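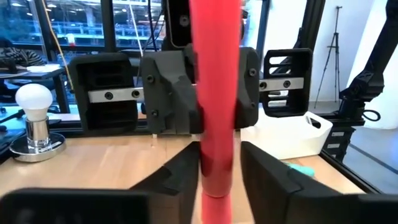
Red rod, upright, between black grippers.

Speaker notes: Judging architectural photography at small scale
Irja Kokkonen, Saarela Print Forum
Thursday, November 7, 2019

Opening. Thank the hosts. Say who I am in one sentence and move on. State scope: how the Holtton open call was judged this year, with most of the time on file handling and the second round. No discussion of individual winners until the list is public.

Numbers. The open call closed with 537 entries. After the technical check, 292 went to the jury. Most removals were for file size or missing location data in the entry form. Pause here, people will want to write this down.

Technical check. Long edge minimum, embedded color profile, no border, no signature. Lacey Cropper ran the check in two passes. The first pass was a script. The second was by eye on a calibrated monitor at fixed brightness. Files with no profile were treated as sRGB, and the entrant was notified.

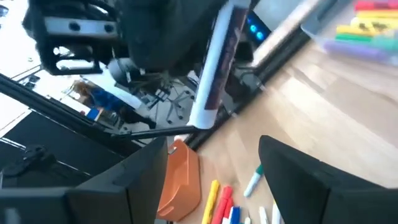
Perspective correction. Expect questions on this. The rules allow correction of converging verticals up to the point where proportions of the building change. We compared doubtful files with the original capture. Where the entrant could not supply the original, the file stayed in but was flagged for the jury. Stitched files were handled the same way – originals on request, flag if missing.

Skies. Replacement is not allowed in the documentary section. It is allowed in the open section if declared. Read the rule aloud, slowly. It was reworded in the spring and some people in the room will know the old version.

Round one. Screen only, names hidden, one image at a time, scores from 1 to 9. Jurors worked alone. Venla Lahtinen collected the score sheets. No juror saw another's scores before round two. 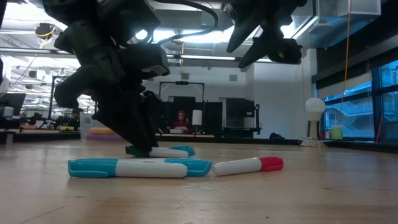
Markers on the tabletop, black arm reaching down.

Round two. Prints. Same paper for all, matte, 13 inches on the long edge. Reasons for matte: fewer reflections under gallery light, and less advantage for high-contrast night work. Mention that Aušra Koppel argued for a larger size and that her note is attached to the handout.

Light. Prints were viewed under 5000 K lamps on a gray wall. Let the eyes adjust before the first print goes up. Skip the lamp table if running late.
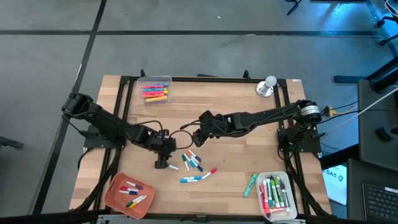 Scoring drift. Early images tend to score lower than late ones. We reshuffled the order for each juror and repeated a small set of files without notice. Show the Soron chart. Point to the spread between first and repeat scores – interiors are wider than exteriors. I do not have a good explanation for this, and should say so.

Questions. Likely ones: drone work (allowed, permit required), film scans (allowed, dust removal only), renderings (not accepted in any section). Refer print lab questions to Ritva Vainio, second row.

Handout is by the door. Return the clicker.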